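Hurura opens its doors on domestic robots, and keeps its claims small

For release: February

Hurura, the consumer testing group, will hold an open day on household robots at its rooms in Gullwood this month. Visitors can watch work on one kitchen job at close range, ask what they like, and judge for themselves whether the claims made for this kind of machine hold up. Our own view, after a year of reading sales leaflets, is that most of them don't yet.

The job is putting food into a fridge and taking it out again. It was picked by readers of our newsletter, who were asked which chore they would hand over first if a robot came with a promise to do it. Washing up got more votes, but the developers we spoke to would not go near it in front of the public. We think readers should know that.

Two developers have agreed to take part. Grulia makes gripping tools and the software that goes with them. Sjöberg sells a kitchen assistant, still on a waiting list, which its leaflet says will "learn your home". Neither firm has paid to attend and neither has seen this release. Both were asked to bring no video. In our experience a film of a robot at work has nearly always been picked from many tries, and the viewer is seldom told how many.

The part of the work on show is the part done by people. A person holds the grippers, opens and closes them by hand, and goes through the job while it is recorded. The recordings are then used to teach a machine.

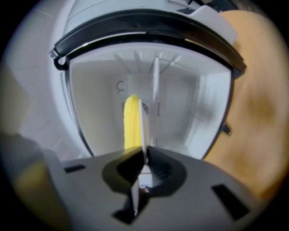
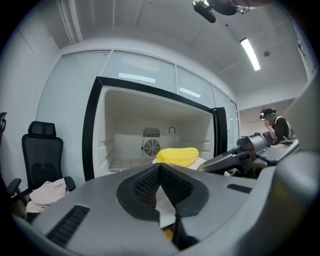
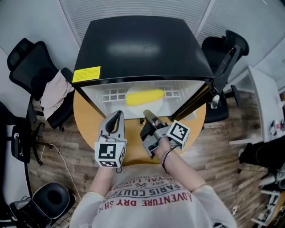

Hurura's main worry is how much of a demonstration depends on the way the room has been set up. A home fridge is crowded. Things lean on each other, a jar is sticky, the light is poor and somebody has put the milk in sideways. A developer who wants a good afternoon will clear all that away. The corn cob on its round white plate, with nothing else on the floor of the compartment, is a fair place for a learner to start, but it is a long way from a Sunday night after the shopping. The little black fridge also has its door wide open. Opening a door, holding it and shutting it again is a job in itself, and buyers should ask whether the machine does that part too.

Grulia told us that simple set-ups come first and harder ones follow, and that nobody should expect a finished product from early recordings. That is a reasonable answer. It is also a good deal more modest than the words on the firm's stand at the last trade fair. Sjöberg told us its assistant had done the fridge job 100 times in its own test kitchen. It did not say how many tries that took, or how many foods were used, and we have asked again.

Each session at the open day will last 20 minutes, with time for questions afterwards. Groups will be kept small so that everyone can see the table. Visitors are welcome to bring a piece of food from home and ask how the developers would deal with it. Soft fruit, bagged salad and half an onion would be of particular interest to us. The developers may say no, and if they do we will write that down as well.

Hurura staff will keep a plain record of every session, including dropped items, restarts and any help given by hand. The record will be printed in our spring newsletter with no score and no award. We do not hand out badges for products that cannot yet be bought.

The doors open at 2 in the afternoon and close at 5. Entry is free, but places must be booked through the Hurura office in Gullwood. The rooms are on the ground floor and have step-free access from the car park. Children are welcome with an adult. Reporters may attend any session and may speak to both developers without Hurura staff present.

Notes to editors

Hurura is paid for by its members and takes no advertising. It holds no shares in Grulia or Sjöberg.

The pictures may be used free of charge with a credit to Hurura.

Requests for interviews should go to the press desk at the Gullwood office.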